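Flivico Hand-Held Gripper Pair – Set-Up Guide
Section 4: Starting Position and Jaw Check

Hold one gripper in each hand over the work surface before starting a session. 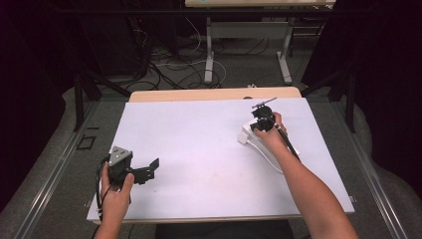
4.1 Preparing the surface

1. Lay the white board flat on the table and clear its centre.
2. Wipe the board with a dry cloth. Faint marks do not affect tracking.
3. Route all cables away from the area between the grippers.

4.2 Checking the jaws

1. Open the jaws of the left gripper fully and hold for two seconds.
2. Close the jaws until they touch. Do not force them past this point.
3. Repeat for the right gripper.
4. Compare both readings in the Rinano software. A closed gripper reads 22 or less. A fully open gripper reads 419.

Note: If the open reading is below 419, repeat the zeroing procedure in Section 3 before going on.

4.3 Cable slack

Leave enough slack for each arm to reach the far side of the board – a taut cable can pull the connector loose and stop the recording.

CAUTION: Keep fingers, sleeves and jewellery clear of the jaws while they are closing.

CAUTION: Do not unplug a gripper while the software is recording. Error 138 will be displayed and the current file will not be saved.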